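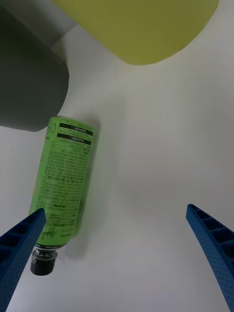
Lime green and black, and so much tiny print!

The label album is nearly full!

14 June 2024
Filed under: collecting, paper things, drinks

I have been itching to write this one up for weeks, and I kept putting it off until the album was in decent shape, and then I remembered that the album is never going to be in decent shape. So let's go. Labels! Drink bottle labels! The wraparound plastic ones, the paper ones, the slightly wrinkly ones that come off in a single beautiful strip if you're patient and in four sad pieces if you aren't.

If you're new, I keep an album of labels from bottled drinks. As of this morning it has 281 labels in it. The album itself takes 300, and I bought it thinking I would never come close to filling it. Ha. I'm already looking at a second one (more on that below, I have opinions about sleeves).

Green is my favorite section. I used to file everything by type of drink, with teas together and sodas together and so on, and it was very sensible and very dull to flip through. In October I pulled the whole thing apart on the living room floor and put it back in color order, and oh my goodness, what a difference. The oranges go into the yellows and the yellows slide into that loud lime, the one on the bottle up top, and then you get the proper dark greens. You turn the pages and it glows. I should have done it years ago.

I love a lime green with black on it. It's such a bossy combination. You can spot it from the far end of the store, and the black cap finishes it off so well. A white cap would have made it look like salad dressing. What gets me about this one, though, is the writing. Look how much text there is! Rows and rows of it, black on green, and then two dark bands near the base with little white letters in them. And after all that dense stuff, up by the neck, there's a cursive squiggle running diagonally, like somebody signed it on their way out the door. I'm a sucker for a signature on a label. I have a whole spread of them, and only a few are what I'd call readable.

A few of you asked how I get them off, so this is the long version.

First, work out whether it's a sleeve or a glued wrap. A sleeve is the stretchy kind that hugs the bottle all over and has no edge to pick at. A wrap has a seam, usually running up the back, where one end overlaps the other. Run a fingernail around the bottle and you'll feel it catch.

For wraps, I rinse the bottle, dry it, and start at a corner of the seam. Pull slowly and keep the strip close to the bottle, folding it back on itself almost flat. If you yank it straight out it stretches, and a stretched label never lies down again. I have one from a Furkavau peach tea that I stretched two summers ago and it still curls up at me every time I open that page. It's like it's waving.

Most wraps only have glue at the two ends, so once you're past the first inch the rest just drops away. So satisfying! Then you have to deal with the glue strip at the far end. Warm water helps (not hot, hot water makes thin plastic go ripply, and I lost a gorgeous silver Vasura label that way). I hold it under the tap for a bit and roll the glue off with my thumb. A dab of cooking oil shifts the stubborn stuff, but then you've got oil on the label, so it's dish soap after that and another rinse. I only do the oil thing when I'm really attached to the label.

For sleeves, you cut. There's no way around it. I used to go at them with the kitchen scissors and ended up with a zigzag every time. Then Kanako Maruyama left a comment on my October post saying she uses a seam ripper, and Kanako, you changed my life. You slide the little ball end under the top edge and push down in one go, and the cut is so straight! I do it down the back, through the barcode side, so all the good stuff stays in one piece on the front. If there's a perforated strip I still don't use it. Perforations leave fuzz.

Paper labels get a soak. A big bowl, warm water, a squirt of soap, leave it overnight. In the morning they're often floating by themselves, which always feels like a present. Dry them face up on a dish towel, then put them between two sheets of parchment under something heavy. I use the cookbook with the broken spine, and I've been pressing labels with it so long that I couldn't tell you the last time I cooked out of it.

And then flattening for the plastic ones, which has been my big problem for ages. A label that has spent its whole life wrapped around a bottle wants to be a tube. I tried rolling them backward around a rolling pin. I tried the fridge. I tried an iron on the lowest setting through a towel, and please don't, the smell was terrible and the towel is a rag now. What works is time. I put them in a magazine, put the magazine under the sofa cushion, and forget about them for six days or so. When they come out they still have a bit of a bend, but they'll stay in a pocket without springing out at you.

OK, pockets. My first album had sticky pages with the clear film you peel back, and I regret every single one. The glue yellowed, and the long labels didn't fit without folding. The one I have now has long horizontal sleeves, open at the side, and it's from a stationery shop called Cieślak that I found while I was looking for something else entirely. The sleeves are just a bit taller than a standard wrap, so even the big soda ones slide in flat. They come loose, too, so you can shuffle things around, and that's what made the color order possible in the first place. I'll be ordering more from there. The only thing I'd change is the binder rings, which are stiff enough to take a fingernail off.

I also started writing on little slips and tucking one behind each label. Just where I had it and what it tasted like. "Train station, too sweet, great blue." "Benjamín's porch, warm, still good." Benjamín Palma is responsible for a shocking amount of the red section, by the way. He travels for work and comes home with bottles rattling around in his bag, and he has learned to drink them carefully so the label doesn't get scuffed. Now that's a friend.

The slips have turned into my favorite part. I was looking through the yellows last night and found one that only said "rain, bench, both shoes soaked" and I remembered the entire afternoon. I couldn't tell you one thing about the drink. Mango, maybe?

Reading the fine print is its own hobby. I know most people never look, but I'll happily sit at the table with a magnifying glass and go through the lot. You get the ingredients, the recycling instructions, the place you're supposed to write to if you're unhappy. Some companies squeeze in a little story about a grandfather or a spring. I have a Zingate lemonade with a recipe for pancakes on the back, in letters so small that I had to take a photo and zoom in. (I made them. They were fine! A bit flat. I'd add more baking powder.)

I've gotten pickier about condition, too. Early on I kept anything, and there are some real wrecks at the front of the album: coffee rings, half a price sticker, one with a tooth mark from the dog. I thought about swapping them out for cleaner copies and I can't do it. The tooth mark stays.

Things I'm still hunting for, in case anybody has one lying around:

A proper purple. I have grape sodas, but they all lean pink or navy. I want a real crayon purple.

The old Vasura ginger label with the striped border. They changed it to plain, and I think that was a mistake, and I've written to tell them so.

Anything at all in brown that isn't root beer or coffee. My brown page is very gloomy.

More signatures! Diagonal ones especially. I want enough of them to do a full spread where they all slant the same way.

I'm happy to trade. I have doubles of a lot of the oranges and a small heap of sparkling water labels that are very pretty if you like pale blue. Drop me a comment with what you've got and we'll sort it out. They mail beautifully in a regular envelope with a piece of cereal box behind them to keep them from bending.

Next up I want to try caps. I know, I know. I said I wouldn't. But I've been setting the black ones aside in a jam jar and they look so good all together, with those ribbed edges catching the light, and the jar is nearly up to the rim. Konrad Marciniak has offered to build me a shallow tray with dividers if I promise to stop leaving caps on the windowsill at his place, so I've sent him the measurements and I'm waiting to hear back about what wood he's got.

Comments are open. Tell me your worst peeling disaster, I want to hear all of them!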